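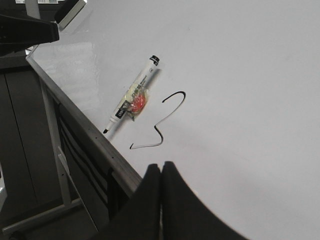
¿Cómo quito rotulador de pizarra de una mesa blanca?

Asuka Okabe
28 de abril de 2022

Hola a todos, a ver si me echáis una mano. Tengo una mesa blanca, lisa y con algo de brillo (modelo Ridholm, la compré de segunda mano) y ha acabado con un garabato negro de rotulador de pizarra pintado directamente encima. El rotulador es de los blancos con la punta negra, normalito. Es una sola línea que hace varias curvas, pero en una mesa blanca canta muchísimo!! Le he pasado papel seco y se va solo a medias. No quiero usar nada fuerte sin preguntar antes. ¿Alcohol, quizá? ¿Deja la zona mate?

Gristham
Alcohol de farmacia y un paño suave, yo llevo 7 años limpiando así la mía. Pon 2 gotas en el paño (no en la mesa), frota flojito y luego agua con jabón. Prueba primero en una esquina por debajo, que hay barnices que se ponen pegajosos.

Arno
pasta de dientes, va genial

Shehu
Cuidado con la pasta, que raya y en una superficie con brillo se nota un montón, a mí me quedó un cerco horrible. El truco que me funciona es repasar la línea con el mismo rotulador y limpiar enseguida, porque la tinta fresca ablanda la vieja. Con 4 minutos ya te cuesta más, así que ve por trocitos. Y tapa el rotulador al terminar, que se seca!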